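What went wrong in June

So this is the part of the report I didn't want to write! Our gripper, Nullara, kept dropping things. Sachiko blamed my code, and I spent two evenings on the closing speed – no change. On run 106 another cup slid right out.

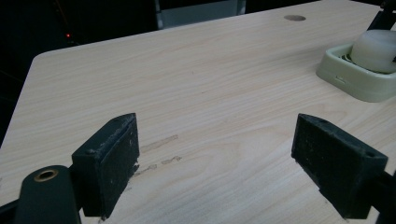

Fig. 3. Nullara's fingers open over the table, with lint on the pads.

Then Jadwiga wiped the pads with tape (such a simple idea) and we ran 23 more grips. Only one slipped. My code was fine, mostly. We now clean the pads every 19 runs, and I've added a stop if the grip force falls too fast.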